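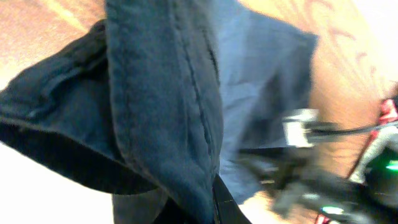

Prukedside, 07/10/2018

Gripper questions, mostly the ones I keep getting by email

Which grippers are you comparing?
Two of them, the Presetti and the Yin. The Presetti has narrow black fingers that I can slide in beside a fold of cloth. The Yin is chunkier and I like it a lot for boxes, less for clothes!

Why cloth?
It's what breaks my setups fastest. I go back and forth between heavy navy stuff with stitched seams and thinner pale blue stuff that wrinkles if you look at it wrong. A grip setting that's fine on one is usually hopeless on the other, so please don't copy my numbers blindly.

Do I need two arms?
For picking up, no. For folding I'd say yes, and so would Brunello Santoro, who got me into this (blame him). My best one-armed fold took 14 tries.

Where do you put the camera?
On the wrist. You see right down to the seam, which I love, but anything moving fast nearby turns to mush, so I slow the second arm down when I need clean pictures.

Which controller?
Hodolix. Setup was a pain and I've been happy ever since. Check your firmware first though, mine was from April and wouldn't talk to the Yin at all.

What did it cost?
I paid roughly 900 dollars for the Presetti, used. Cables and mounts were extra and I've stopped adding those up.

Can I borrow your settings file?
Sure, write to me and say which fingers you have.

Concetta Lombardi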